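Sunday, bench log, club arm

Iolo wants "bowl handling" in the demo set. I still think it's a party trick. Vundia's pitch to the judges is that their arm can handle liquids, and we seem to be chasing them without asking what a judge learns from it.

Ran 15 grasps on the rim with the Szekeres fingers, force limit at 320. Four logged as bad. Iolo counts the other 11 as a success rate. I count them as 11 grasps on one bowl, one fill, one person resetting it.

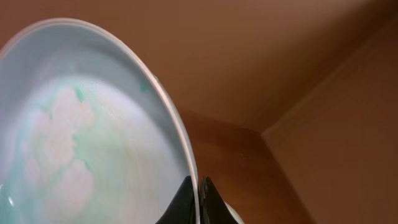 Wrist cam, rim between the fingers, bowl tipped, pink and green in the white.

My problem with the tilt is that we have no number for it. "Steep" isn't a spec. The color swirls are nice to look at but I don't see how we get slosh out of them from one still, and Iolo's plan to do it by eye won't survive review.

Frame 932 in the log has a force spike I can't explain. Could be slip, could be the cable again. Not calling it slip until the cable is swapped.

To do: angle readout, second bowl, somebody other than Iolo on resets. Silholm write-up waits till June.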